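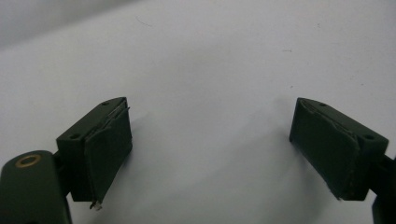

COMPANY NEWS | HANDLING AND AUTOMATION

Plalter to open Drusomthorpe handling lab to visitors in August

DRUSOMTHORPE – Plalter will open its handling lab to trade visitors and local residents in August, with demonstrations of hand-held gripper work on everyday footwear. Doors open at 10 a.m. and the last group goes in at 3 p.m. Attendance is limited to 100 people, admitted in groups.

Each group will spend 30 minutes at the demonstration table. Operators work with a pair of grippers and move shoes between the tabletop and a two-tier rack. Visitors may ask for a move to be repeated at a slower pace.

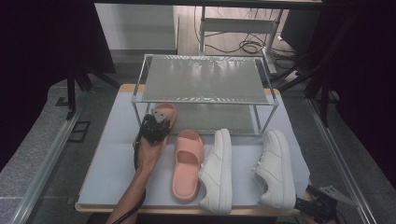 Slides and sneakers at the rack, Plalter handling lab.

Footwear was chosen for the program because a single pair combines soft and stiff parts. A molded slide has a thick strap and a chunky sole. A leather sneaker has a flexible upper over a firm sole band, and the grip point affects how the shoe hangs once it leaves the table.

"People ask about software first, and we will get to that," said Nélida Benítez, who runs the lab. "Most of our working day goes into contact – where the pads meet the object, and at what angle. We want visitors to see that part up close."

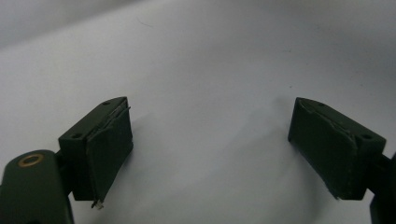
A separate bench session will cover finger geometry, pad replacement and the linkage that opens and closes the jaws. Buretti, which supplies finger blocks to the lab, will have 2 engineers present to answer questions on mounting and wear. Nava will give a short talk on rack spacing and shelf height for small storage rooms.

The lab's current task list contains 37 footwear moves, including lifting, turning, pairing and placing on either shelf. A printed copy will be given to each visitor.

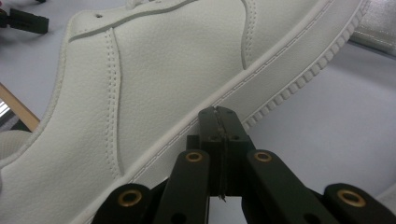

Visitors who wish to try a gripper can do so at the end of each session, under supervision. Closed shoes are required in the lab. Children under 12 must be with an adult.

Admission is free, but places must be booked in advance through the Plalter front desk in Drusomthorpe. Group bookings from schools and colleges are accepted for morning sessions only.

Press contact: Nélida Benítez, Plalter, Drusomthorpe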